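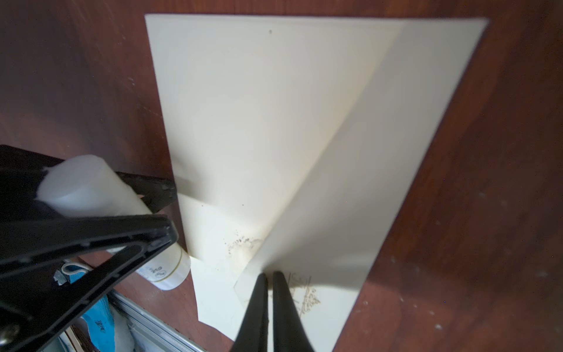
June
By Brynhildur Damgaard

About Enska

Enska checks things that turn up on social media after bad news. A fire, a stabbing, a missing child: within the hour there are tribute pages, fundraising pages, accounts in the name of the suspect and accounts in the name of the victim. Most of what gets said about them is wrong, including the claim that they are all fake.

I started the site after the Trokerau ferry fire, when a local paper reported that a fan page for the man arrested had 35,000 followers. The page had 36. Somebody had misread a screenshot, and four other outlets copied the mistake without opening the link. The correction ran two weeks later at the foot of a gardening column.

There are 2 of us on the payroll, me and Delov, who looks after the archive and dislikes having his first name printed. We work from a rented room in Lund Street, over a shop that repairs sewing machines. Other people write for us now and then and are paid for it, though not very well.

Since we began we have looked at 707 pages and accounts. We publish what we found, when we looked, and how sure we are. Quite often the answer is that we can't tell who made a page or why. We print that too, and it annoys readers more than anything else we do. A large share of our post asks us to just say it was a teenager.

We don't believe follower counts. We don't much believe the platforms either when they say a page came down "promptly", and we have asked them many times what the word means. We'd also ask you to be careful with us. If you think we have a date or a name wrong, write in with the link and we'll look again. Corrections go at the top of the article, in the same size type as the rest.

Money comes from reader subscriptions and from training days we run for small newsrooms. We take no advertising and nothing from the social media firms. One of them did offer, and the letter and our reply are both in the archive.

We won't name private people who shared a hoax in good faith, and we don't remove articles on request.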